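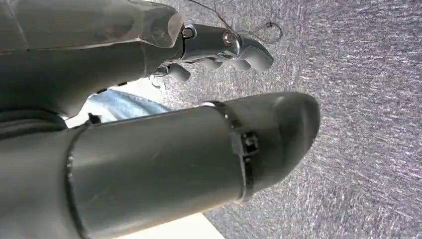
Figure 1. Wrist camera view with the near finger across the lower part of the picture and the second segment behind it.

Hurkum Hand: Grasp Detection from a Wrist-Mounted Camera
Final project report, Robotics Option
Group members: Eulalia Figueroa, Fidel Alarcón, Serpil Toprak
Supervisor: Mirta Lagos
Submitted 16/01/2021

1. Aim

The aim of the project was to decide, using only the wrist camera, whether the hand is holding an object after it has closed. The arm controller at Skarkedgate already reports motor current for each finger. Current alone gives false results with soft objects, which load the motors very little, and with a finger that has stopped against its neighbour, which loads them a lot. A second signal was wanted that did not need new wiring inside the fingers.

The work was limited to three outcomes: held, not held, and unsure. Naming the object was outside the scope.

2. Background

Last year's group (report by Ximena Herrera) fitted pressure pads to the fingertips and obtained good readings for hard objects. The pads came loose under side load and the leads broke at the joint. Their report recommends a camera method as the next step, and the present project starts from that recommendation. Their object set was kept so that the two sets of results could be compared.

3. Camera position

The camera sits at the wrist and looks along the hand. The main difficulty is that the hand hides much of the space it is working in. In Figure 1 the near finger covers most of the lower two-thirds of the picture, and only a narrow gap is left between it and the segment above. An object in the palm may show in that gap as a small patch of colour or may not show at all.

Three mounting angles were tried. The steepest gave the best view of the fingertips but lost the base of the thumb. The shallowest showed mainly the back of the near finger. The middle angle was used for all results in this report. The angle was set with a printed wedge and the screws were marked with paint so that any movement would be noticed between sessions.

4. Reference features

The method needs fixed features on the hand from which the finger position can be worked out. The following were considered:

Dark band at the joint. The segmented band just before the near fingertip has strong contrast with the grey plastic and was the most reliable feature.

Seam ring. The thin dark ring nearer the other end of the finger is usable in even light. It is narrow and is lost when the picture is blurred.

Screw heads. Two round screw heads show on the metallic part of the hand. The coppery one reflects strongly and its apparent centre moves with the lighting, so it was left out of the final version.

Outline of the fingertip. The tip is rounded and blunt and has a pale highlight near its upper edge. The edge finder tended to follow the highlight instead of the true outline, and a smoothing step was added to reduce this.

The position of the near finger is worked out from the band and the seam ring together. If only the band is found, the last good angle is kept and the result is marked unsure.

5. Method

A set of 1000 pictures was recorded over several sessions in October. Each picture was labelled by two group members working apart, and where the labels differed the third member decided. Of the set, 50 pictures were put aside before any settings were chosen and were used only for the final test.

For each picture the program carries out these steps:

Find the band and the seam ring.
Work out the finger angle.
Look up the area that should be open at that angle with nothing in the hand.
Compare the colour and texture in that area with the stored background.
Combine the result with the motor current and give one of the three outcomes.

The comparison in the fourth step is the weakest part. The background changes whenever the arm moves, and a plain colour difference is not enough. In Figure 1, for instance, light blue fabric shows through the gap, a grey speckled surface fills the right side, and there is a white strip along the bottom. A fixed background colour would treat any of these as an object. The final version compares the area with the picture taken just before closing, at the same arm position.

6. Results

On the final test pictures the program gave the wrong outcome in three cases. It returned unsure in a further 13, most of them with the seam ring not found. With the camera signal switched off and motor current used alone, the foam block was reported as not held in every trial.

The three wrong outcomes were all "held" with nothing in the hand. In each, the shadow between the near finger and the upper segment had been taken as an object. Raising the darkness limit removed these errors but caused black objects to be missed. The original limit was kept.

7. Faults and changes

The cable at the top of the hand forms a loose loop, and in certain wrist positions the loop enters the search area. A mask was added for this part of the picture. The mask is drawn by hand and must be redrawn if the cable is moved.

The first version of the program ran on the Vimdale board, which was too slow for use while the arm was moving. Processing was moved to the bench computer. The board is still used to start the camera.

8. Further work

Retest with the lamp fixed to the arm, so that the highlight stays in one place.
Replace the seam ring with a painted mark of greater width.
Repeat the test on the Retamal arm, which has the same wrist plate.
Add a second camera on the far side if the budget allows.

9. Division of work

E. Figueroa: mounting wedge, recording sessions, sections 3 and 7.
F. Alarcón: feature finding and angle calculation, sections 4 and 5.
S. Toprak: motor current logging, final test, section 6.
Sections 1, 2 and 8 were written jointly. The labelled set and the program are stored on the department drive under the project name.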